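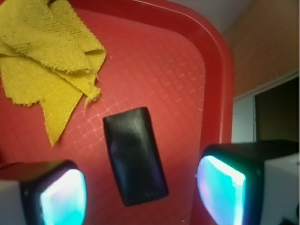

# Tray Stuff: a README for my little tray-and-cloth picture set

Hi! I'm Beverley Gosling, and Tray Stuff is what happened when I started putting odds and ends on a red plastic tray and keeping the pictures. It grew. There are 48 scenes in the folder now and I keep thinking of more, so please treat this as version 7 of something that will probably get to version 9 before the summer.

## What's in it

Small household things on a tray, mostly. Rags, blocks, lids, bits of sponge, a comb that shows up way too often. The scene at the top of this page is one of my favorites: the raggedy yellow cloth folded over on itself, with the black block on the grid part of the tray. I love that cloth. The frayed edge gives you all these loose threads, and the folds go almost olive where the shadows get in, so if you're drawing or labeling it you have to decide early on what you're calling "yellow."

The folder is laid out like this:

- `scenes/` has one picture per scene, named by number
- `notes/` has a text file to go with each one (what I put out, in my own words)
- `words.txt` is the list of names I try to stick to
- `old/` is old. I should clean it out

## Words I use

I went back and forth on these a lot, so please check `words.txt` before you send me corrections!

**cloth**: anything woven that you could wipe a counter with. I don't split out rag, towel, and dishcloth anymore. I tried that in version 3 and couldn't agree with myself from one week to the next.

**block**: a solid chunky thing with more or less flat sides. If I'm not sure what it's made of, it's just a block.

**tray**: the whole tray, rim included. The raised squares on the floor get called "grid" in the notes, and they fade in and out depending on the light, so don't panic if you can only make out some of them.

**crumpled / folded**: a cloth can be both. Put both.

## How I set things out

No big system. I work at the kitchen table, usually on a Monday when the house is quiet, and I drop the cloth first and leave it however it lands. Then the hard things go in. I don't straighten anything. Crumbs, specks and fluff stay put too (my sister wanted me to shake everything out and I said absolutely not).

## Known problems

- Reds are all over the place. One tray can look pinkish in the middle and deep crimson by the rim, in the same picture, so please don't sort by color.
- The notes for the Kindale batch are shorter than the rest. I was tired.
- Scene 31 and scene 13 had their notes swapped until March. Fixed now, but if you've got an older copy, grab a new one.

## Using it

Go ahead! Drawing practice, sorting games, labeling, whatever you like. If you change the word list, give your version a different name so people don't mix them up. I'd love to hear what you made.

## Comments

**Nollon**: Used the cloth ones for a shading class and the frayed edges kept everybody busy for an hour. More fabric please.

**insaurralde_k**: Is "sponge" a block? It isn't in words.txt.

**Beverley**: Ooh, good catch. Sponge is sponge. Adding it tonight.

**Flasia**: link to the notes folder is broken for me on my phone, fine on the laptop

Contact: Beverley Gosling, through the comments | © Tray Stuff | Back to top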